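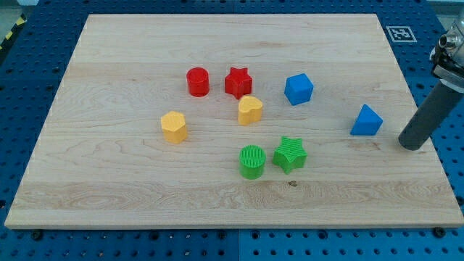
The sorting board and the shapes, arm at the right side.

2020-03-15

Protective stop again. Third one since February that I can't pin on myself.

I was running the long pick sequence for the Ruvthorpe job. It got to cycle 1541 and stopped on the way down to the blue triangle, with the finger still in the air. The pendant said force limit exceeded. There was nothing for it to hit. I put my hand under the finger to check the gap and then took it away again, which I should not have done with the drives still live. Writing that down so I remember it. Lock out first, then look.

Pulled the log. The force reading jumps for 2 samples and comes straight back. A real bump would ramp up and stay up for a bit. So I think it's the signal, either the sensor cable or the connector at the wrist. When I flexed the cable by hand (locked out this time, sensor on its own supply) I got the same spike once in maybe a dozen tries. Not enough to be sure.

Things I ruled out: the board had not moved, the bolts along the front were tight, and the marker pose was the same as this morning. Payload setting is right. I reran the sequence at 60 percent speed and it did 700 cycles without a fault, then tripped at the same joint angles as before. Slower just means it takes longer to show up.

There is an easy way out, which is to raise the force limit until the spike fits under it. The Hovland people did that on their cell and they've been happy with it, as far as I know. I don't want to. The limit is there for whoever is reaching in to reset the shapes, and that is usually me.

Sent the log to Wement and asked for a new cable, the high-flex kind. They want the serial number off the sensor body, and I'll have to take the cover off to read it. Left a tag on the power switch and a note on the pendant so the evening shift doesn't start it.

If the cable doesn't fix it the sensor goes back to Drisden for calibration and we lose the arm for a while. Need to ask if the spare from the other bench fits this flange. Home late, leftovers, bed.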